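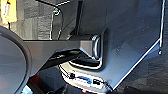
Progress report to the Romell Fund
Project: Old apples of the Lowther valley
Prepared by: Prikent Orchard Group
Date: February 17, 2018

Summary

The work is going forward mostly as it was written in our application. The survey of old trees is finished on the valley floor and is still open on the eastern side. The grafting was carried out in August, in the weeks when the trees were dormant, and the young trees are now standing in the nursery rows. The part which is behind schedule is the variety register, and we explain the delay below. We ask for one small change in the budget and no change in the total sum.

Survey of old trees

At the beginning of the project we had a list of farms from the former packing shed, and we expected that this list would be nearly complete. It was not so. Many families in the valley kept a few apple trees behind the house which were never part of any commercial planting, and these are often the most interesting for us. We found most of them by talking to neighbours. One visit usually produced the names of two further farms, and then we had to choose which road to drive first.

Until now we have recorded some 700 trees. For each tree we write down the position, the height, the girth at knee height, the condition of the trunk and the opinion of the owner about the variety, if there is one. The opinion of the owner is entered in a separate column from our own opinion. In the first month these two were mixed in one column and it took much time to separate them again.

The condition of the trees is very uneven. On the valley floor the ground stays wet through the winter and many trunks have rot on the side which faces the creek. Trees higher up are smaller but sounder. Woolly aphid is present almost everywhere. We have seen codling moth damage in all the orchards which are no longer sprayed, as can be expected. Four-legged visitors are a further trouble: possums in the older crowns, and wallabies wherever the fence is down.

The eastern side could not be completed before the hot weather. The track above the second ford was washed out in spring, and the council has repaired it only up to the gate. We plan to return there when the fruit is ripe, which will in any case make the identification easier.

Grafting

In August we collected scion wood from the trees which we judged to be most at risk. The wood was wrapped in damp newspaper, put in bags and kept in the coolroom of the packing shed. We made 300 grafts, mostly whip-and-tongue, on semi-dwarfing rootstock bought from a commercial nursery. On the thicker stocks we used a cleft graft.

The take was satisfactory for most varieties but poor for the wood from the oldest trees. We think there are two causes. First, on a very old tree there is little new growth of the correct thickness, and we were sometimes obliged to take wood which was thin and weak. Second, the bags from the last collecting day stayed in the car overnight. This was our mistake and the instruction for collecting has been rewritten.

The variety known locally as Rinusska has taken especially well. It is a late green apple with a red flush on the sunny side, rather sharp when picked and much better after it is stored until the end of winter. The older residents remember it as an apple for strudel and for drying. We have so far not found it in any printed list of varieties, neither Australian nor European. It may be a local seedling, or it may be a known variety which received a new name on the voyage. We would like to send leaf samples for DNA comparison, and this is the reason for the budget request at the end of this report.

Nursery rows

The young trees stand on the ground lent to us beside the Prikent hall. The soil there is a heavy red loam and was improved with compost before planting. The rows are mulched with pea straw. Watering was by hand until the drip line was installed, and in the dry weeks after New Year this line has saved a large part of the planting. Some leaf scorch was visible on the western row, and we have put up shade cloth on that side for the afternoon sun.

Staking is finished. The ties must be checked again in autumn, as several are already too tight.

Labelling and the variety register 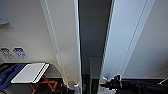
The register is the weakest part of the project at this moment, and the main cause is the labels. The aluminium tags on the trees are good and remain readable. The difficulty is with everything that is stored indoors -- the scion wood bags, the fruit trays, the boxes of dried leaves -- where we used adhesive labels printed in the office. The tray label was pale with small dark print, and in the coolroom, with gloves and in poor light, people misread the numbers and wrote them wrongly in the register. We have therefore compared different sorts. How much the colour and the size matter is easy to see on the off-white panel in the picture, which carries two small stickers side by side: the white one with blue printing is slightly larger and bolder and is noticed first, while the pale one with grey or black printing stays in the background. At the distance of the picture the text cannot be read on either of them. From this we took the decision that the accession number on our own labels should be much larger than the rest of the text, and that the variety name should be printed below it and never beside it.

The new labels have been in use since the beginning of the early harvest. All old entries from the coolroom are now being compared with the field books. The work is slow and somewhat boring, but we prefer to finish it before any new entries are added. Until it is finished, we ask the Fund not to publish the provisional variety list which was attached to our previous letter. It has at least two names which are attached to the wrong trees.

Public activities

A pruning day and a grafting day were held at the hall. Both were well attended and for the grafting day we had a waiting list. People could take home one grafted tree each in exchange for a small donation, and we asked them to write to us in autumn how the tree is doing. We will repeat both days this year. The tasting of early varieties took place on the verandah of the hall and had to end sooner than planned on account of the heat and the wasps.

The primary school in Lowther has asked for five trees for its new garden. We have agreed, on the condition that the trees stay in our nursery until next winter. They are not strong enough to be moved now and the school has no tap on that side of the building yet.

Difficulties and open points

Access. On one property the ownership has changed and the new owners intend to clear the old orchard. They have been friendly and have given us permission to take wood for one more winter. We put these trees first in the plan for this year.

Biosecurity. Two farms are in an area where movement of plant material needs a permit. The application was sent before Christmas and we have received a confirmation but not yet an answer.

Storage. The coolroom is shared with the growers of the packing shed, and ripening fruit gives off ethylene which is not good for dormant buds. For the next season we want to keep the scion wood in a separate refrigerator with no fruit in it.

Budget

Spending is within the approved lines. The cost of fuel was higher than expected, the cost of rootstock was lower. We request permission to move the remaining amount from the rootstock line to a new line for laboratory identification. It would cover the samples from Rinusska and from several other trees where the opinion of the owner and our own opinion disagree.

Next steps

From now until the end of autumn we will pick and describe fruit, beginning with the trees where the identification is doubtful. The eastern side will be surveyed in the same period if the track is open. The corrected register will be sent to the Fund together with the next report. Grafting starts again in August, and representatives of the Fund are welcome to visit on any of the working days -- please bring boots, the lower paddock is very wet in that month.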